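Household Energy, Unit 4: Power, time and cost
Course handout - Lockwood Evening Programme
Tutor: Kyung-tae Shim

Read this before the session and bring a recent electricity bill if you have one. The exercises at the end are due on 10th May.

Power and energy

Power is the rate at which an appliance uses energy. It is measured in watts (W), and 1,000 watts make one kilowatt (kW). The figure on the rating plate is the power the appliance draws when it is working at full load.

Energy is power multiplied by time. Electricity suppliers sell it in kilowatt-hours (kWh), usually called units on the bill. A 2 kW heater left on for one hour uses 2 kWh. The same heater left on for 15 minutes uses 0.5 kWh.

The mistake we see most often in marked work is mixing up the two. "The kettle uses 3 kilowatts an hour" does not mean anything. The kettle has a power of 3 kW, and the energy it uses depends on how long it is on.

Heating appliances

Anything that makes heat from electricity tends to have a high rating. Kettles, irons, ovens, toasters and immersion heaters all belong in this group. Most of them work by passing a current through a wire or rod with enough resistance to get hot.
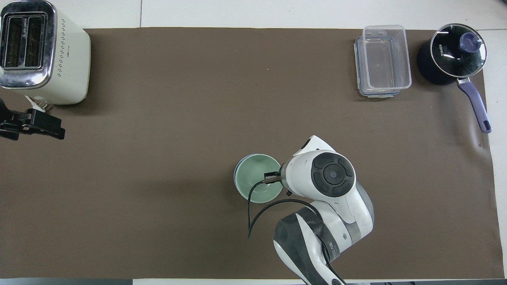
Fig. 4.1 A two-slot toaster. High power, short running time.

Take a toaster rated at 900 W that runs for three minutes. Three minutes is 0.05 of an hour, so the energy used is 0.9 x 0.05 = 0.045 kWh. Used once every day for a year, it comes to a little over 16 kWh. Compare this with a fridge-freezer, which has a much lower rating but is switched on day and night.

Thermostats complicate the sum. An oven or iron cuts in and out to hold its temperature, so multiplying the rating by the time gives too high an answer. For these you need a plug-in meter, or the maker's figure for a typical cycle. Ovens are often wired in, and then the maker's figure is the only easy choice.

Worked example: the Osstead flat

The Osstead flat has one tenant and no gas supply. The meter was read at the start and end of November and showed 354 kWh used. Of this, 113 kWh went on hot water, measured separately on the immersion heater circuit.

Everything else: 354 - 113 = 241 kWh
Days in the month: 30
Daily use without hot water: 241 / 30 = 8.03 kWh

At a unit price of 25p, the month's electricity cost £88.50 before the standing charge. Keep the standing charge on a line of its own - it does not change with use.

Exercises

1. A lamp rated at 8 W is on for five hours a day. Find the energy used in 30 days.
2. The Jatau household used 254 kWh in one month. Find the cost at 25p a unit, leaving out the standing charge.
3. List four appliances in your own home with their ratings. Estimate the weekly energy use of each and show your working.

Further reading: Serard course reader, chapter 6.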